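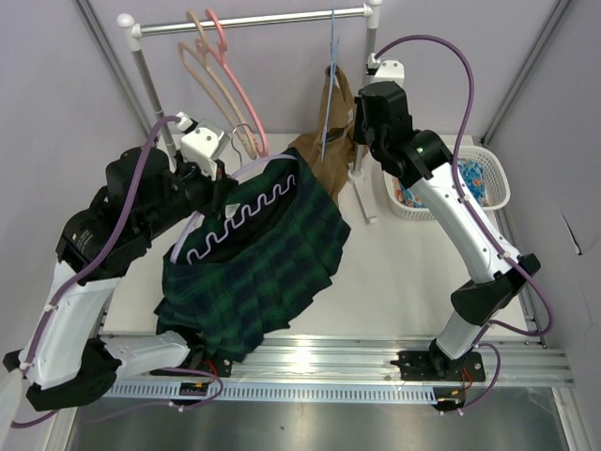
Bought a pleated skirt from the Sinedia resale app in April and I have thoughts about the phrase "gently used." Thread, because it won't fit in one.

Every second listing says it. It covers a blouse with the tags still on and it covers a coat with a hole under each arm. If a word covers both of those I'd like to know what it's doing in the listing.

Mine was $41 1... sorry, typing on a bus. Order 411. I remember the order number because I had to read it out to support on two separate calls.

The size said 10. I measured the waist at home and it's a 6 if you're generous. Support told me "sizing varies by brand." Sure. So put the waist in inches. You have a tape measure. You have a warehouse full of people handling these clothes.

Now the green stuff. Sinedia says my order "saved" 321 gallons of water. Saved compared to what? Compared to me buying a new skirt, I guess. I wasn't going to buy a new skirt. I was bored and the app sent me a coupon.

I'd believe the number more if it changed. A friend ordered a wool sweater and a pair of jeans and her email said 321 too. Same font, same little leaf.

Meanwhile it shipped from Drurkstead to a sorting center in Skinham and then back to Drurkstead, where I live. I watched it on the tracking page. I could have walked over and picked it up on my lunch break.

Somebody replied that resale is still better than fast fashion. Probably! I've bought secondhand since high school. My complaint is with a company that takes a thrift store, adds a fee at both ends and then wants a thank you from the planet.

About those fees. Seller gets a cut "based on demand." I sent in a bag of decent work pants last year and the payout wouldn't have covered a sandwich. One pair went up on the site for $176. I looked at that listing for a long time.

To be fair, the return was easy. Printed the label, dropped it off, money came back minus a "restocking contribution." Contribution! Like I'd volunteered.

For comparison, the Mnguni consignment place by the post office writes the waist, the length and any flaws on a paper tag in pencil. You try it on behind a curtain. The mirror is bad and the parking is worse. I've returned nothing to them, ever.

Got another coupon from the app while writing this. 20% off gently used outerwear. Muting this thread now, I have pants to hem.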